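Re: [grippers] Botha hand-held kit, anyone actually bought one?
From: Sadia Paracha
Date: Thursday, May 27, 2021
To: grippers list

Sorry for slow reply, been meaning to write this up all week and now doing it between two other things. Quoting the bits I can answer.

> We're looking at the Botha hand-held gripper kit for a
> tidying project and would like to hear from anybody who
> has used a pair for more than an afternoon. The Brotlow
> page is mostly adjectives. In particular:
>
> - how are the pads on thin stuff? film, foil, wrappers
> - does it tire the hand
> - is the Kustoren logging software worth the extra or
> can we get by with our own scripts
> - what is support like
>
> We have money for 10 units if we order before the summer,
> otherwise it goes back in the pot. Also considered the
> Clisine ones but they only quote by phone.

We've had ours since November. Bought through Brotlow, same as you'd be doing. Started with 2 pairs to try, then more. So not a lab test, just use, in ordinary homes, mostly bedrooms and kitchens. Picking up, putting in bins, folding a bit, that sort of thing.

Pads first as that's what you asked. The ridged ones are the ones to get. There is a smooth set as well and on film it's hopeless, the wrapper just slides round between the jaws and you end up squeezing harder and harder. Ridged pads hold a crisp packet by a corner with hardly any squeeze. Foil is fine. Very thin cling film still a pain, it sticks to the pad and won't drop when you open, you have to give it a shake. Which then goes in your data, so decide early if shakes count as a fault or not. We didn't and had to go back through the lot.

Pads wear. Ours went shiny at the tips after nine weeks, that's with heavy use. Replacements are easy to fit, two minutes a side, but do both sides together or the jaws close crooked. Order spares with the kit, postage on its own is silly.

Hand fatigue — yes, a bit. The weight sits forward so it's the wrist more than the fingers. I cap people at 200 picks and then a break, whatever they say about feeling fine. The left-handers moan more than the right-handers and I think they've a point, the trigger was clearly shaped round one hand only. Brotlow say a new handle is comming. They said that in November too.

Two people or two hands? We've done both. Two grippers over the one bin works better than I expected, as long as each one has its own pile. If both reach for the same wrapper you get a tug of war and the wrapper tears. Funny once. Agree who goes first and say it out loud.

Things the manual leaves out, in no order:

Small round bins are harder than square ones. The jaw housing is wide and catches the rim if you come in low. Go in from above and let go early.

Turn the wrapper so the long edge hangs down before you open. If it's lying flat across the pads it floats off sideways and misses.

Paper cups, grip the rim and not the side. Side just crushes.

Soft surfaces are slow. Picking off a quilt or blanket you nearly always get a pinch of fabric as well. Come in at a slant, or push the thing into a heap first with one jaw and then take it. Took us ages to work this out and it's half our failed picks from the early weeks.

Bright windows. If you're tracking anything by camera then sit the bin well to the side of the window, or pull the curtains to. We lost a whole morning to that one.
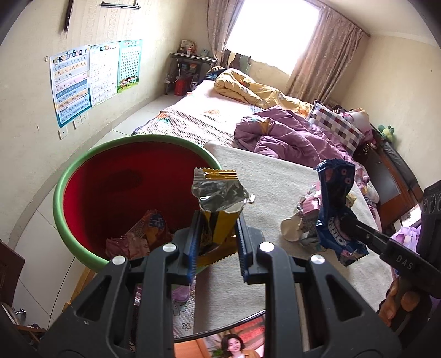

Wrapper sorting, one in each gripper, one over the red and green bin.

Software. Kustoren is OK. Not lovely. It does the timestamps properly, and it pairs left and right without you thinking about it, and for that alone I'd say pay. The labelling screen is slow and forgets your settings every time you close it. If you've somebody who can write scripts then take the basic licence, export, and do your labels elsewhere. That's what we do now. Don't bother with the reports tab, pretty charts, nothing you can use.

Also the export names files by clock time and not by session. Rename the same day or you will never sort it out. Ask me how I know.

Support. Brotlow pick up the phone, give them that. One gripper arrived with a jaw that wouldn't close all the way and they swapped it without a fuss. Slower by email, we had one answer after nine days and it was to a different question. Ring them.

Clisine — tried one on loan for a week. Nicer in the hand, lighter, quieter. But the jaws don't open as wide and it wouldn't take a cup at all. For wrappers and socks and pencils you'd be happy. I can't tell you the price either, got the same phone treatment as you and gave up.

Would I buy the Botha again, yes, for this sort of work. Wouldn't for anything heavy. A full drinks bottle is too much for it, the pads hold but the wrist doesn't, and people start using two hands and then the whole recording is no good.

On 10 units, I'd ask for eight and put the rest in pads and a spare trigger or two. Get them to throw in the carry case, they will if you ask before you sign but not after. And check the chargers in the box before you let the courier go, we were two short.

Oh and bins. Get a couple in differnt colours and sizes and swap them about. We used the same one for a month and it shows in the results.

Happy to talk if easier, mornings best. Can send our checklist as well, it's one page and badly laid out but people do follow it.

Sadia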